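Uvusmont Community Hall
Party and Event Walk-Through: Safety Checklist with Comments
Last updated June 12, 2021

Welcome back to the hall! After a long quiet stretch we have bookings all the way through July, and I could not be happier about it. This checklist goes with the hall key. Fill it in before your guests arrive, write on it as much as you like, and leave it in the tray by the kitchen door when you lock up. The comments under each item come from walking the building with the old version in hand and finding all the spots where it was vague or just plain out of date.

Mark each line OK, FIX or N/A. Anything marked FIX needs a word next to it saying what and where.

SECTION A. ARRIVING AND WAYS OUT

A1. Front doors open fully and both floor bolts lift.
OK / FIX / N/A
Comment: The left bolt is stiff. Lift it straight up before you push the door. If it will not budge, mark FIX and keep that door out of your plan until someone has looked at it.

A2. Side exit to the parking lot is unlocked and clear on both sides.
OK / FIX / N/A
Comment: Go outside and look. The last few FIX marks on this line were all for things left on the outside step — planters, a stroller, bags of ice.

A3. Exit signs lit over both doors.
OK / FIX / N/A
Comment: The new signs are wonderfully bright and you can read them from the stage. If one is dark, please call before the event starts.

A4. Headcount within the posted limit for your layout.
OK / FIX / N/A
Comment: With tables out, the Jireš Room takes up to 50 people. Kids count. So do the band and whoever is running the kitchen.

SECTION B. TABLES, CHAIRS AND DRINKWARE

B1. Folding table legs locked, both ends.
OK / FIX / N/A
Comment: Listen for the click, then give the table a gentle push from the side. The newer Kuseo tables have a sliding ring over the hinge and the ring has to be all the way down. I love these tables! They are light enough for one person to carry, but two people should still set them up.

B2. Tabletops clean, level and free of chips along the edge.
OK / FIX / N/A
Comment: Run a hand along the underside too. Splinters and old staples hide there.

B3. Aisles at least 3 feet wide between chair backs.
OK / FIX / N/A
Comment: Measure with people sitting down, or pull the chairs out to where a person would be. An aisle that looks generous with the chairs tucked in can vanish during dinner.

B4. Cups and stemware checked for cracks, chips and rough rims.
OK / FIX / N/A
Comment: Look at the rim, the stem and the foot. Opaque colors hide hairline cracks very well, so go over those with a fingertip in good light. Tall, narrow stems on a wide bowl tip easily, and they belong on the tables and never on the stage edge or the windowsills.

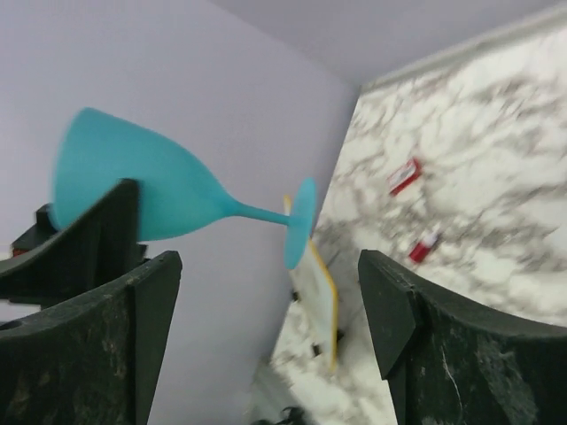
Item B4: martini glass in turquoise, stem and foot.

B5. No glass on the patio or near the play corner.
OK / FIX / N/A
Comment: This one is a firm rule. The patio is used barefoot by the toddler group in the mornings, and even one missed sliver is too many. Plastic or paper out there, please. There are plenty of cheerful colors in the stores and no guest has ever complained to me about it.

B6. Broom, dustpan and a rigid box for broken pieces within reach.
OK / FIX / N/A
Comment: They live in the tall closet next to the restrooms. A bag is no good for sharp pieces. Tape the box shut, write BROKEN on it and set it beside the bin.

SECTION C. POWER AND LIGHTS

C1. Extension cords free of cuts, kinks and taped repairs.
OK / FIX / N/A
Comment: Run the whole cord through your hands before plugging it in. A taped repair counts as FIX even when the tape is neat.

C2. Cords crossing a walkway are under a cord cover.
OK / FIX / N/A
Comment: We own 5 covers, kept on the shelf under the stage stairs. They link end to end. Put them down before the tables go up and you will save yourself a lot of crawling.

C3. One heating appliance per wall outlet.
OK / FIX / N/A
Comment: Coffee urns, slow cookers and warming trays all count. Spread them around the room.
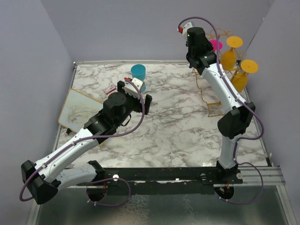

The wall by the serving hatch has two outlets on the same breaker, so treat that pair as a single outlet when you plan your buffet. If the breaker does trip, unplug everything on that wall first and then reset it at the panel in the hallway. A second trip means you stop using that wall for the night and mark FIX.

C4. String lights hung from hooks only.
OK / FIX / N/A
Comment: The ceiling hooks were put in for exactly this and they look lovely with lights on them. No nails, no tacks, no tying anything to the sprinkler pipes.

SECTION D. KITCHEN

D1. Fire extinguisher on its bracket, needle in the green, pin in place.
OK / FIX / N/A
Comment: Also check the tag. Ours are serviced by Drastport and the tag should show a service within the past year.

D2. Stove knobs all at OFF before you start and again before you leave.
OK / FIX / N/A
Comment: The back right knob turns past OFF if you push it hard. Bring it back until the line points straight up.

D3. Floor dry, mats flat.
OK / FIX / N/A
Comment: Curled mat corners go face down under the prep table for an hour and they behave again. 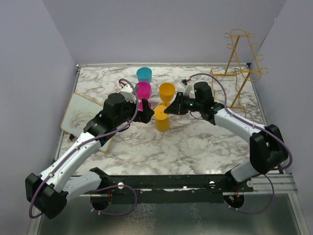 Can we use candles on the tables if they are in glass holders?
Battery candles only, in every room and on the patio. The hall has a box of them you are welcome to borrow, and they look terrific in the evening.

D4. First aid kit sealed.
OK / FIX / N/A
Comment: If the seal is broken, open the kit and write down what is missing. Using it is fine, that is why we have it! Just tell us.

SECTION E. LOCKING UP

E1. Restrooms checked, taps off, windows latched.
OK / FIX / N/A

E2. Tables folded and stacked flat against the back wall, no higher than the painted line.
OK / FIX / N/A
Comment: Please keep the stack away from the thermostat.

E3. Trash out, lids closed.
OK / FIX / N/A
Comment: Raccoons. Put the bungee cord back on.

E4. Lights off, both front floor bolts down, side exit locked.
OK / FIX / N/A

For anything urgent during your event, dial extension 3321 from the hallway phone. For fire or injury, call 911 first and us afterward.

Checked by: ____________________
Booking: ____________________
Time in: __________ Time out: __________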